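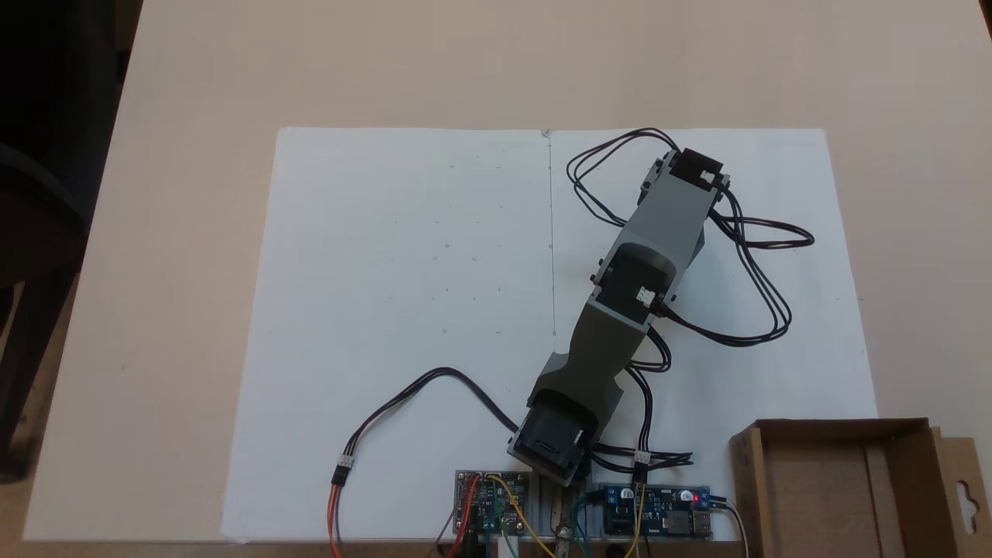 Flarkby arm with three joints fitted, laid out over the paper sheets.

Flarkby backlash set – data card

Version of 10 May 2026. Contact: Geert Schouten, Ferside lab.

What it is

Joint readings and camera stills from a small arm with 3D-printed links. We wanted to know how much of the error at the tip comes from play in the joints, and whether a simple correction learned from data can remove it. The set holds 2,737 poses from 54 runs. Each pose was reached from both directions, so every target has a pair of readings.

Method

The arm goes to a target, stops, and the servo angles are logged. A still is then taken and the tip position worked out from it by hand. The correction is a lookup table per joint, filled from five of the runs and tested on the rest. Power stays on between targets – the servos sag if it is cut.

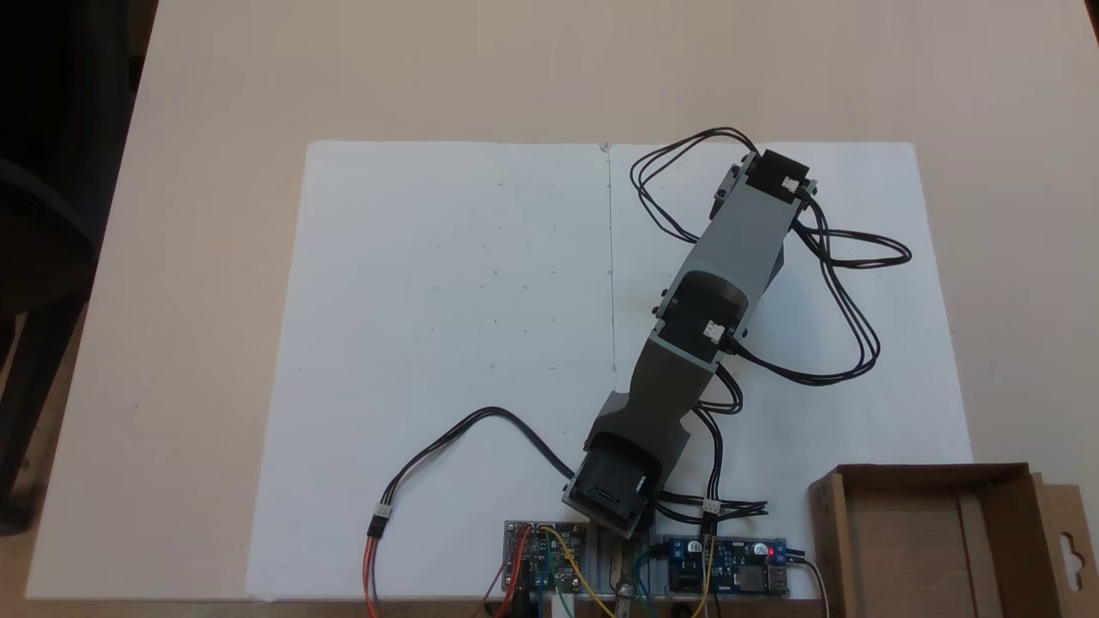
Clotthorpe asked whether the cables pull on the joints enough to spoil the readings, and whether we had tried a run with them tied down. We did two such runs in January. The elbow readings shifted slightly and the shoulder readings did not. Both runs are in the folder named tied and should be kept out of training.

Results and limits

The table removes more than half of the tip error on slow moves. On fast moves it does very little. We have not tried it on an arm with metal links. 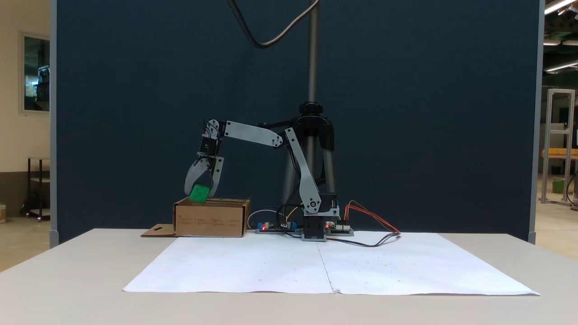
Pick-and-place runs are kept apart from the pose runs, as the load on the wrist changes the play. They use the two-finger gripper, and we log the angle of the held object as well as its position. A cube can sit at a tilt between the fingers, like the green one over the box, and a position alone would miss that. Angles are in degrees, in the last column of grasp.csv. Blank cells mean the angle was not measured.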